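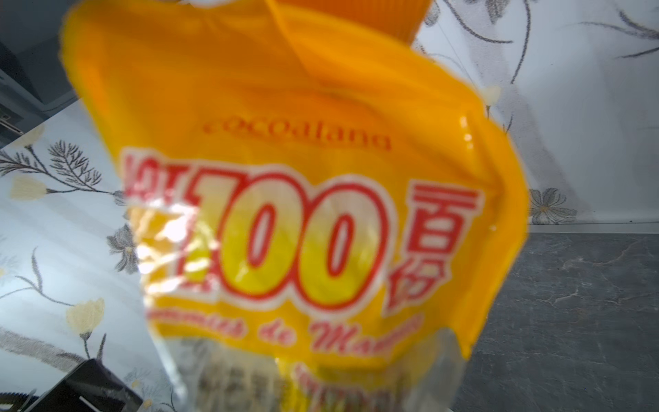 Yellow film, red lettering and a very large 100: a cocodang packet up close.

The snack aisle, one paper bag at a time

Edmund Sadowski sells snacks from a narrow shop on the main road through Zumthorpe, between a key cutter and a place that does school uniforms. He opened in July with 60 different packets on the shelves. By the end of the first month he had dropped 15 of them and brought in others, mostly on the advice of customers who had grown up eating them.

The shop is called Birkeck, after the street he used to live on. Its stock comes from all over, with a long wall of Chinese, Korean and Japanese snacks and a shorter one of Portuguese biscuits under the Barbosa name. Many of the packets have no English on the front at all. People choose by colour, then by whatever they can read.

Numbers help. A big numeral on the front of a packet gets picked up, Sadowski says, even by shoppers who have no idea what it refers to. Yellow helps too. He keeps the yellow and orange packets at eye level and puts the dark ones lower down, where regulars know to look for them.

He used to give out thin carrier bags, and he didn't like them. A snack packet is mostly air and corners. Six of them in a soft bag slide about, and the one at the bottom gets crushed by the time it reaches the bus stop. Last autumn he changed to paper bags with a flat base that stand up on the counter by themselves.

"You can fill it standing up," he says. "Before, I was holding the bag open with one hand and dropping things in with the other."

The order of filling matters more than the size of the bag. Tins and boxes go in first, flat on the base. Packets go in upright, side by side, with the crimped end at the top so it can be gripped. The biggest packet goes in last. It will stick out, and that is fine for a walk home.
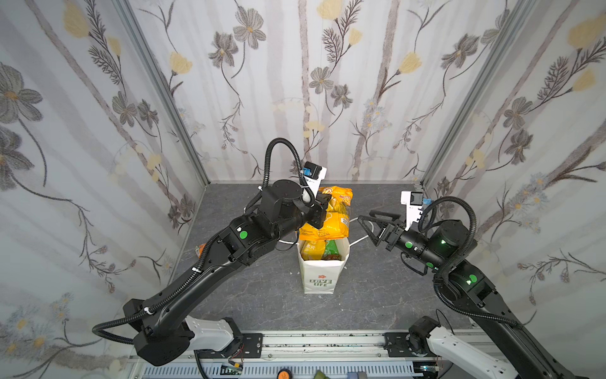
Taking things out again needs a little care as well. Glossy film catches on its neighbours, and a hard tug on one packet can bring the next one up with it or tear the side of the bag. Sadowski tells people to steady the bag, take hold of the packet near the seal and lift it straight up. Small wrapped sweets tend to end up on the floor, so he puts those in a twist of paper.

He counts his bags, because he pays for them by the box. He used 1,732 in the run-up to the new year, against 1,861 carriers over the same weeks in his old shop, which was larger and busier. He puts the small gap down to gifts. A good share of his winter trade is people buying a mixed bag for someone else, and a paper bag can be handed over as it is, without wrapping.

For a mixed bag he suggests two savoury packets, two sweet ones and something nobody in the house has tried. He picks at least one with a loud front, so there is something bright showing at the top. If the recipient lives far away he advises against the puffed kinds, which take up most of a parcel and arrive as crumbs.

At home, the paper bags can be folded flat and kept. Several regulars bring theirs back, and one has been in use since October. The handles go first. After that it holds onions.

Birkeck is closed for stocktaking on January 20, 2024, and opens again the following morning with a new shelf of rice crackers from Ineva.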